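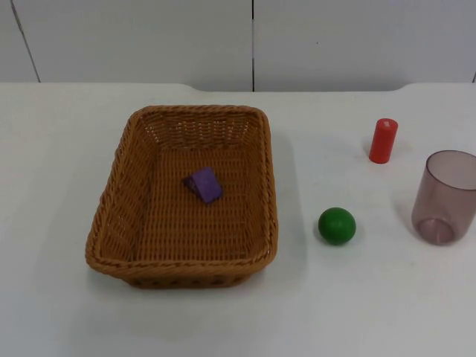
Wicker basket with the purple wedge in it; green ball, red cylinder and mauve cup still out on the table.

Carré: a small set of toys and a basket to put them in

Last edited 10/02/2025 by Gwenaël Brunet

Hello, and thanks for reading the readme! Carré is my collection of photos of a handful of things on a white table, some put away in a basket and some not yet. I started it in November as a way of keeping track of tidying-up games (the sort where you call out a colour and a shape and somebody puts the right thing in the basket), and it grew rather a lot after that.

What's in it

There are 740 photos in the folder, each with one line of text saying what is in the basket and what is still on the table. I typed all of those lines myself, so if you find a typo it's mine and I'd love to hear about it. 108 of them have been checked a second time. The rest have had one read-through and no more.

The things

The basket is the shallow woven one with the braided rim. I'm very fond of it. It's a rectangle with rounded corners and the sides lean outwards, so a ball put in near the edge tends to roll down to the middle, and I've stopped fighting that.

The purple block is a wedge. I call it "wedge" in every line, never "triangle" or "ramp", though I did use all three in the first batch and had to go back and fix 57 lines one evening with a pot of tea.

The green ball is just "ball". The red one is "cylinder" and I note whether it's upright or lying down. The cup is mauve and you can see light through it, which makes it a bit of a pain: against the white table it can look nearly pink, and I've written "mauve cup" all the way through whatever the light was doing.

How the folders work

Mavico has the photos with one thing in the basket, Jinberg has two or more, and Pradosberg is everything else, including the empty basket. The names don't mean anything, I just wanted ones I wouldn't mix up with my other folders.

Things to know before you use it

"In" means resting inside the basket. Leaning on the rim counts as "out", and I know some people will disagree!

Left and right are always as you look at the photo.

If you only want a quick try, take the first 600 photos in name order and leave the others for testing. That's how I split them myself.

Still to do: a second check on the Jinberg lines, and a proper list of colour words.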